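Rirkeser Gifts, Pollbridge workroom
Minutes of the wrapping and packing meeting, Friday, 9:30 a.m.

Last updated: June

In the chair: Myfanwy Maddocks
Minutes: Idris Ruddock
Also there: the day packers, both of the weekend packers, and the front counter for the first half, until the bell went

1. Welcome and last time's minutes

Myfanwy opened the meeting a few minutes behind the clock while the second pot of coffee came through, and thanked everyone for giving up the quiet part of a Friday morning. She said she knew the past few weeks had been long ones and that she had heard some very kind things from customers, two of which she read out. One was from a grandmother who had kept the ribbon. The minutes from last time were read and agreed to, with one change: it was the short scissors that went missing and not the long ones. The short scissors are still missing.

2. How the spring went

We sent out 3,903 boxes between the start of the year and the end of May, which is more than any spring so far, and Myfanwy wanted that written down with a thank-you beside it. Returns for damage came to 56. Most of those were crushed corners, and a good many of the crushed corners came from the same stretch in April when we had run out of the stiffer mailers and were making do. There was a friendly disagreement over whether making do had been the right choice or whether we should have held orders for a couple of days and written to people. Opinions were split and it got a little lively, but everybody agreed that next time the packers should be asked before the decision is made.

Idris has started a page in the blue notebook for returns, with a column for what the customer said in their own words. Please write in it even if the box looks fine to you when it comes back.

3. The wrapping table

This took up most of the meeting, as we all suspected it would. The sunflower cloth has been on the table for a while now, and Myfanwy asked for plain opinions on it. The packers who work at it are very fond of it. It makes the room cheerful, and several people said they would be sorry to lose all that turquoise on a gray morning. On the other side, it is a busy print, and small things do get lost on it. Gold foil is the worst for this, with so much gold and orange in the petals, and a snipped end of dark ribbon on one of the deep blue patches might as well be invisible until you lean your sleeve on it.

There was also a long talk about the edges of the cloth, which like to curl. One suggestion was clips, another was a hem with a bit of weight sewn in, and one of the weekend packers offered to take it home and iron it, which was gratefully accepted whatever else we decide. The power strip came up too. It has a way of ending up on the cloth near the top, and Myfanwy would like it off the cloth altogether so the space can be used for finished boxes. 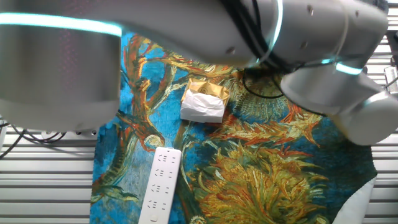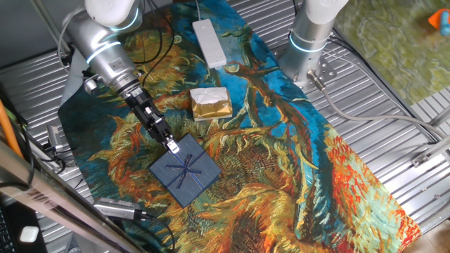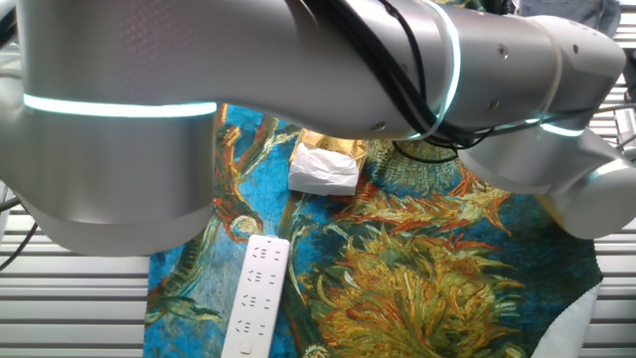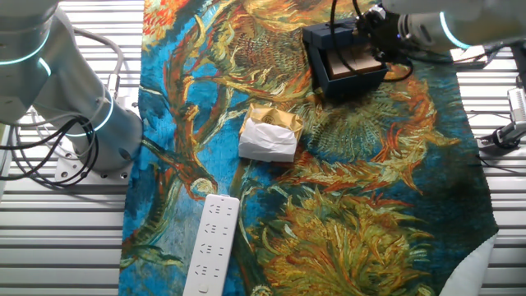
The wrapping table with the cloth on it.

Agreed: the cloth stays through the summer. It gets ironed, then we try the weighted hem before spending anything on clips. Foil and tissue offcuts go straight into the paper bag hung at the side and do not sit on the cloth. Idris will find a new place for the power strip and will ask before he drills anything.

4. Navy boxes, ribbon and bows

We are keeping the dark blue gift box for the Mirani range. Myfanwy said the samples in other colors had been very nice but that people know us by the blue one now. The ribbon stays tone on tone, dark blue on dark blue, crossing both ways over the lid with a small bow tied in the middle. She did ask that we all tie it the same way, as three of us turned out to be tying three quite different bows, and she then showed us hers twice, slowly, and let everyone have a try. Idris's came out best on the second go and he would like that in the minutes.

The bow should sit flat enough for the mailer to close without squashing it. Leave the tails short. If the ribbon slips when you turn the box, start over with a fresh length, and put the used one in the tin for practice.

Somebody asked about the wider ribbon left over from the winter. There is still most of a reel. It is too wide for the small lids and looks clumsy on them, but it could go around the larger hampers, and the front counter would be glad of it for bouquets and odd shapes. The reel will move to the counter on Monday's tidy-up. (Correction from Myfanwy: whenever the tidy-up happens, she is not promising a day.)

5. Foil and tissue for the little parcels

The small parcels in gold foil with white tissue are selling well on their own as well as going out as an extra with the boxes. The trouble is that no two look alike. Some have the foil covering most of the parcel and the tissue peeking out, and some have it the other way around. Customers don't seem to mind in the least, and one of the packers made a nice speech in favor of leaving them a bit crumpled and homemade, saying that if people wanted them perfectly smooth they would buy them somewhere else. Myfanwy was half persuaded. She would still like the foil to go on with the shiny side out every time and the tissue to be folded over, never taped, so it can be opened without tearing.

We went through our foil much faster than we thought we would. Prustum can supply cut sheets, and their price is fair if we take around 2,000 at once. That is a lot of foil to find shelf space for. The shelf over the sink was proposed and turned down on account of the sink. The shelf behind the door was proposed and will be measured. If it fits, Idris will put the order in before the end of June.

6. Wooden block sets

A question from the packers about the block sets, which go in the navy box with the lid. The blocks need to be packed snugly enough that they don't knock against each other, but there has to be room to get a finger in and lift the first one out. At the moment it depends on who has packed the box. We tried a few arrangements on the table during the coffee break and liked the one with a folded strip of tissue down one side best. It takes a little longer. Myfanwy thought the extra time was worth it and asked for it to be done on the next 30 sets, after which we will look at the returns page in the notebook and decide properly.

It was also asked whether a small card saying what is inside should go on top of the blocks or underneath the lid. On top. Face up. No glue dots.

7. Saturday cover

One of the weekend packers will be away for the second half of June and the other has kindly said yes to extra hours, with the proviso that she can leave at four. The front counter can help with mailers but would rather not tie bows, having watched item 4. That was taken in good spirit. Myfanwy will fill in herself on the busiest afternoon and would like to be told ahead of time which drawer the labels live in nowadays.

8. Anything else

The tape gun with the green handle squeaks. It has been oiled before. It will be oiled again.

A customer left a very good lemon cake at the counter as a thank-you, and what remains of it is in the kitchen under a plate. Please bring the plate back.

The window by the table can be opened in warm weather as long as the tissue is weighed down first. We have all chased tissue across the room at one time or another and there is no need to do it again this summer.

9. To do

Idris: new place for the power strip; measure the shelf behind the door; foil order to Prustum if the shelf will do.
Myfanwy: Saturday cover; write out the steps for the bow with a drawing if she can manage one.
Weekend packers: ironing and weighted hem for the cloth.
Everyone: returns page, offcuts bag, and a look in apron pockets for the short scissors.

The meeting closed at 10:50. Next one is in the workroom at the same time of day, date to go up on the board by the kettle.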